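Checking the wrist camera before a run

Our club's build guide for the Nudero arm says you can bolt the camera on, hit record and go. I don't buy it. We logged 277 clips in May and I would throw out plenty of them, all for dull reasons.

1. Mount the camera and tighten both screws. The guide calls this "self-aligning" -- it is not.

2. Close the gripper and grab a still. If you can't find a finger in it, start over.

3. Look for cables. Move the wrist through its full range and grab another still at each end. Tape down whatever wanders.

4. Check focus at the distance where you pick things up. The Celotari software gives a focus score. Ours said 941 on a shot I'd call mush, so use your eyes.

5. Save the stills with the run. Don't trust anyone's memory, including yours.

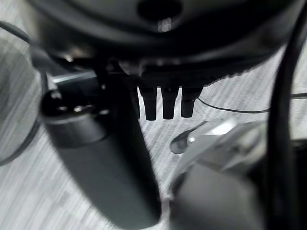 Wrist view: three black pegs in focus, gripper finger blurred at lower right, cable down the right side.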